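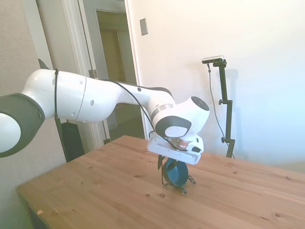 Kerier House, ground floor dish room and hallway
Walk-through checklist with comments
Date of visit: Jan 31, 2018
Checked by: Waltraud Hollmann
Copy to: Agustina Palma, Macarena Núñez

Hello again, everyone, and thank you for the tea. I've written more than the form has space for, as I usually do, so please read the comments along with the marks.

1. Table steady, no rocking on any leg: OK
I leaned on every corner and it held beautifully. It's a nice light pine and it would be a shame to let it dry out, so a little oil in April, please (Mirta still has most of a tin).

2. Table top free of splinters and raised grain: OK, with a note
One rough spot on the underside where knees go. Two minutes with fine sandpaper will do it.

3. Bowls free of chips and cracks: OK
Run a fingertip around the rim of each one before it goes away, the dark blue ones especially, as a hairline is very hard to see on that color. Anything chipped goes in the bin, even if it's somebody's favorite. I know, I know!

4. Wire stands sound, feet level: OK
The thin black stands are light things, and a bowl stood up on its edge puts all its weight on a few spindly legs. One bowl to a stand, and keep them well in from the side of the table.

5. Doorway and hallway clear: NEEDS ATTENTION
The black box on the floor by the doorway should find another home. It's dark and low, and anyone coming through with an armful of dishes won't see it. Kiri Kereama has offered a shelf in the Norimley room, which sounds ideal to me.

6. Cables secured and off the floor: OK
Give the ties a gentle tug once a month and replace any that have gone brittle.

7. Hallway lighting: NEEDS ATTENTION
Still dim past the door, and I did mention it last time. A brighter bulb would make such a difference to the far end.

8. Walls and paintwork: OK
Clean, no damp, no flaking around the door frame.

9. First aid box stocked: PARTLY
Plenty of bandages, no burn gel. Macarena is adding it to the Figueroa order.

Items 5 and 7 are open until I hear from Agustina. A quick note under my door is fine.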